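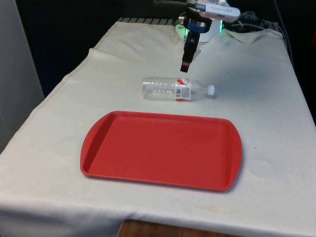 빨간 쟁반과 그 뒤에 누워 있는 물병

쟁반에 밥을 차려 먹은 지 벌써 몇 해가 되었어요. 지난번 글에 쟁반 이야기를 살짝 흘렸더니 댓글로 물어보시는 분이 몇 분 계셔서, 오늘은 마음먹고 길게 써 보려고 합니다. 차 한 잔 옆에 두고 천천히 읽어 주세요. 제가 원래 말이 좀 길잖아요.

처음부터 쟁반을 좋아했던 건 아니에요. 어릴 때 저희 집에서 쟁반이라고 하면 과일 깎아 내가는 둥근 은색 쟁반, 아니면 꽃무늬가 큼직하게 그려진 양은 쟁반이었거든요. 손님이 오시면 제가 부엌에서 거실까지 나르는 담당이었는데, 유리컵이 미끄러질까 봐 숨도 못 쉬고 걸었던 기억이 납니다. 한 번은 식혜를 그릇째 엎은 적도 있어요. 장판 틈으로 스며든 밥알을 이쑤시개로 빼내던 그날 오후가 지금도 생생해요. 그 뒤로 쟁반은 저한테 좀 무서운 물건이었습니다.

생각이 바뀐 건 영국에서 지낼 때였어요. 그러스트콤(Grustcombe)이라는 작은 동네에서 한 철을 살았는데, 언덕이 많고 버스가 드문 곳이었습니다. 제가 묵던 집은 부엌과 방이 서로 다른 층에 있었어요. 부엌에는 작업대만 있고 식탁이 없어서, 밥을 해 놓고도 먹으려면 좁은 계단을 올라가야 했지요. 접시 들고 한 번, 국그릇 들고 또 한 번, 수저를 깜빡해서 또 한 번. 올라가 앉으면 국은 식어 있고 저는 벌써 지쳐 있고요. 며칠 그러고 나니 이건 아니다 싶더라고요.

그래서 동네 끝에 있던 스칼레로(Skallero)라는 생활용품 가게에 갔습니다. 우산부터 새 모이까지 다 파는, 통로가 좁아서 누가 마주 오면 둘 중 하나는 옆걸음을 쳐야 하는 그런 가게였어요. 구석 선반에 학교 식당에서 쓸 법한 납작한 쟁반이 잔뜩 포개져 있었는데, 밑면에 타벨리아(Tavelia)라는 상표가 찍혀 있었습니다. 색은 겨자색이랑 짙은 초록색이 남아 있었고 저는 초록색을 골랐어요. 계산대에서 이걸 하나만 사느냐고 묻길래 하나면 된다고 했는데, 지금 생각하면 두 개 살 걸 그랬어요! 귀국할 때 짐 가방에 넣어 왔더니 지금도 멀쩡하게 잘 쓰고 있답니다.

쟁반이 생기니까 밥 차리는 순서가 달라졌어요. 전에는 냄비 앞에서 대충 퍼 담고 그다음에 반찬 생각을 했는데, 이제는 쟁반부터 꺼내 놓습니다. 빈 쟁반을 보고 있으면 뭘 올릴지 먼저 생각하게 되거든요. 밥은 왼쪽, 국은 오른쪽, 반찬 두 가지쯤 뒤쪽에 놓고, 앞쪽 남는 자리에 수저를 두고. 자리가 정해져 있으니 이상하게 마음이 차분해져요. 반찬이 김치 하나뿐인 날에도 쟁반에 올리면 제법 한 상 받은 기분이 나서, 괜히 허리를 펴고 앉게 됩니다.

혼자 사시는 분들은 아실 거예요. 혼자 먹는 밥이라는 게 점점 간단해지다가 나중에는 싱크대 앞에 서서 먹게 되잖아요. 저도 그랬습니다. 냄비째 라면을 먹고, 반찬통 뚜껑만 열어서 젓가락으로 집어 먹고, 그러다 보면 내가 뭘 먹었는지도 잘 모르겠고 배는 부른데 어딘가 허전하고. 쟁반을 쓴다고 갑자기 요리를 잘하게 되지는 않는데요, 적어도 앉아서 먹게는 됩니다. 저한테는 그게 꽤 큰 변화였어요.

쟁반 위에 뭘 올리느냐고도 물어보셨지요. 별거 없습니다. 여름에는 오이냉국을 자주 하고(얼음은 꼭 먹기 직전에 넣으세요, 미리 넣으면 싱거워져요), 찬바람이 불면 뭇국이나 미역국을 큰 냄비에 끓여서 며칠 나눠 먹어요. 콩나물무침은 거의 항상 있고요. 달걀은 반숙으로 삶아 간장에 담가 두면 급할 때 참 고맙습니다. 아침에는 밥 대신 빵 한 조각에 삶은 감자, 우유 한 잔을 올릴 때도 있어요. 물은 500ml짜리 병을 그냥 옆에 둡니다. 컵에 따라 두면 꼭 소매로 치더라고요. 식혜 사건 이후로 하나도 나아지지 않았어요.

요새는 동네 카페 중에도 쟁반이 예쁜 곳이 눈에 들어와요. 집에서 걸어갈 수 있는 비로(Bíró)라는 찻집이 있는데, 거기는 차를 시키면 길쭉한 나무 쟁반에 찻주전자와 잔, 조그만 과자 접시까지 같이 내 줍니다. 저는 차 맛은 잘 모르면서 그 쟁반 받는 재미로 가요. 창가 자리에 앉아 쟁반째로 앞에 두고 한참 멍하니 있다 오면 하루가 좀 길어진 것 같습니다. 11월에 들렀을 때는 쟁반 한쪽에 마른 단풍잎이 하나 놓여 있었는데, 그게 뭐라고 집에 가져와서 책 사이에 끼워 두었어요.

이쯤에서 쟁반 고르는 이야기도 좀 해 볼게요. 제가 이것저것 써 보고 느낀 거라 취향에 안 맞으실 수도 있어요.

일단 크기는 욕심내지 마세요. 저도 큰 게 좋은 줄 알고 하나 샀다가 싱크대에 안 들어가서 욕실에서 씻은 적이 있습니다. 본인 집 싱크대 폭을 먼저 재 보시고, 그보다 작은 걸로 사시면 됩니다. 테두리는 살짝 올라온 정도가 좋더라고요. 너무 높으면 팔목이 걸려서 수저질이 불편하고, 아예 없으면 국물 한 방울에도 식탁보를 걷어야 해요. 손 잡는 자리는 넓적한 편이 편하고요.

재질은 참 고민이 됩니다. 나무는 보기에 제일 예쁜데 물기를 바로 닦아 줘야 해서 저처럼 설거지를 미루는 사람에게는 어려워요. 제 나무 쟁반은 한쪽이 살짝 휘어서 올려놓으면 달그락거립니다. 스테인리스는 튼튼한데 그릇 놓는 소리가 크고, 아침에 그 소리를 들으면 잠이 너무 확 깨요. 결국 손이 제일 자주 가는 건 플라스틱 쟁반이에요. 가볍고 막 씻어도 되고, 잔 흠집이 나도 별로 속상하지 않거든요. 색은 무조건 마음에 드는 색으로 하세요. 저는 한동안 무난한 회색만 쓰다가 나중에 색이 있는 걸로 바꿨는데, 흰밥이랑 두부가 갑자기 맛있어 보여서 혼자 웃었습니다. 식탁보가 연한 색이면 쟁반은 좀 진해도 괜찮아요.

씻는 건 간단해요. 부드러운 수세미에 세제 조금 묻혀서 앞뒤로 닦고 세워서 말리면 끝입니다. 김칫국물이 배었을 때는 햇볕 드는 창가에 한나절 세워 두세요. 저희 집은 베란다 쪽이 오후 세 시쯤 볕이 제일 좋아서 그때 내놓습니다. 카레는 저도 아직 답을 못 찾았어요. 혹시 아시는 분 계시면 댓글 좀 부탁드려요, 정말 궁금합니다.

참, 작년부터는 쟁반 차림을 조그만 수첩에 적고 있어요. 거창한 건 아니고 '무나물, 된장국, 귤 하나' 이런 식으로 한 줄씩만요. 며칠 전에 넘겨 보니 어느새 466번째 줄이더라고요. 빼먹은 날도 많은데 그래도 꽤 모였지요. 그중에 콩나물이 들어간 게 109번이나 되어서 조금 부끄러웠습니다. 그런데 또 장 보러 가면 콩나물을 집어 들고 있어요. 값도 착하고 국도 되고 무침도 되고, 남으면 밥에 넣어 비벼도 되니 어쩌겠어요.

지난 명절에는 어머니께 쟁반 하나를 선물해 드렸어요. 그런 걸 뭐 하러 사 왔냐고 하시더니, 얼마 전에 가 보니 그 쟁반에 약봉지랑 돋보기랑 리모컨을 담아서 소파 옆에 두셨더라고요. 밥은 안 올리시냐고 여쭤보니까 이게 제일 요긴하다고 하세요. 보고 나서 저도 따라 했습니다. 작은 쟁반 하나를 현관에 두고 열쇠와 장바구니, 우편물을 올려 두었더니 아침마다 열쇠 찾느라 뛰어다니는 일이 확 줄었어요. 역시 어머니는 못 당하겠습니다.

쓰다 보니 또 이렇게 길어졌네요. 창밖이 어둑해져서 슬슬 저녁 준비를 해야겠어요. 오늘은 냉장고에 남은 애호박을 볶고, 어제 끓여 둔 된장국을 데우고, 동생이 보내 준 멸치볶음을 곁들일 생각입니다. 다음 글에서는 예전에 말씀드린 보리차 끓이는 이야기를 할게요. 주전자 사진을 찍어 놓는다는 걸 자꾸 잊어서 미뤄지고 있는데, 이번에는 꼭 올리겠습니다. 다들 따뜻한 저녁 드세요!

댓글 8 · 공감 87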